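# Chapter 9: Closing the Hand

By now your arm can lift, turn, and reach across the bench without knocking over your coffee. Good! It still can't pick anything up, and that changes in this chapter. I love this part of the build, and I've seen plenty of patient people start grinning the first time two fingers come together on command.

We'll stay with the Jarkau arm from Chapter 6, the one Agathe Joly and Mwanahawa Mutiso put together at the Prermont shared workshop. You'll mount the fingers, teach the controller where "closed" is, and then work on squeezing gently (a grape is a fine test, and so is a paper cup).

Before you start, you need:

- the finished wrist from Chapter 8
- two matching fingers
- a clear tabletop
- the position log, set up to save readings

Our servo reads 600 when the fingers are wide open and 2172 when they touch. Yours will read something else, so write your own numbers inside the cover of your notebook. Keep the speed low for now. 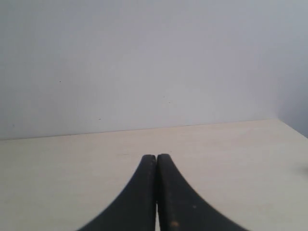
**Figure 9.1** The fingers closed with nothing between them, seen from the wrist. The tips sit at nearly the same height, and a sliver of light shows near the bottom of the seam.

Look at your own pair from the same side. Do the tips line up? Follow the seam down from there and sketch any gap you find, then go on to Section 9.1, where we set the zero point.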